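Mellisel Automation Safety Office
Simulation Inspection Checklist — Two-Arm Cell, Astville Virtual Room
Date of review: 2021-03-18
Status: open, arm motion suspended

Reason for inspection: during run 1,853 the right arm passed its set stopping point and the run ended on a joint limit fault. No hardware was connected. The same control software is due to be installed on the Vellia line in July, and the fault is therefore treated as a safety matter.

1. Emergency stop signal reaches both arms
Result: Pass
Comment: Tested from the operator panel and from the script.

2. Joint limits match the approved file
Result: Fail
Comment: The wrist limit had been widened by 20 degrees during earlier tuning and was not put back. No change record was found.

3. Stop delay within the permitted 230 milliseconds
Result: Fail
Comment: Delays of up to 30 milliseconds over the limit were logged on the right arm.

4. Fault log complete and readable
Result: Pass
Comment: Time stamps agree between the two arms.

5. Grippers open and unloaded before restart
Result: Pass, with comment
Comment: The check is made by eye and from the finger position reading. Both must be recorded — a reading alone is not accepted.
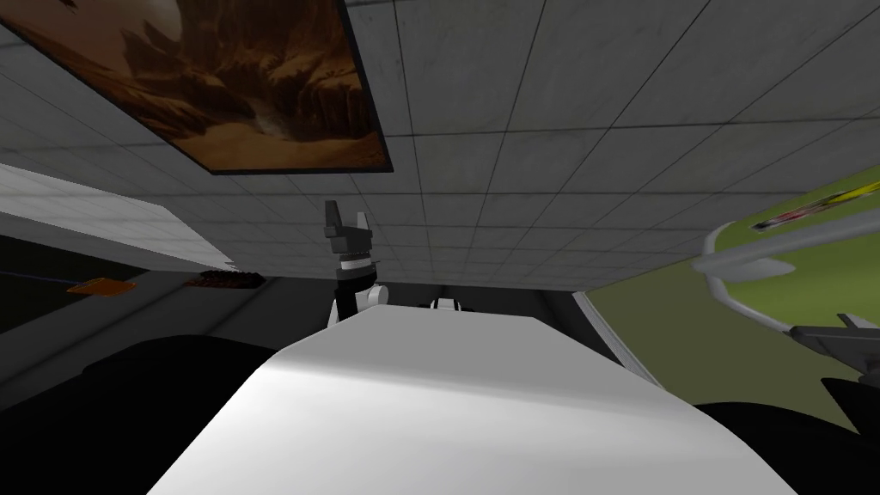 Views from the simulated room, with an open gripper in each.
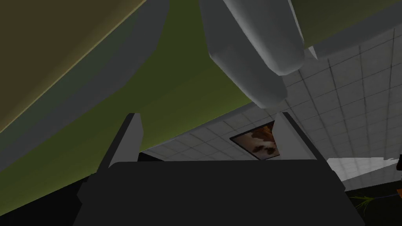
6. Restart blocked until the fault is cleared by hand
Result: Not tested
Comment: To be carried out once item 2 has been corrected. The Dambrauskienė restart procedure applies, and the completed form must be returned to the Safety Office before any further runs are scheduled.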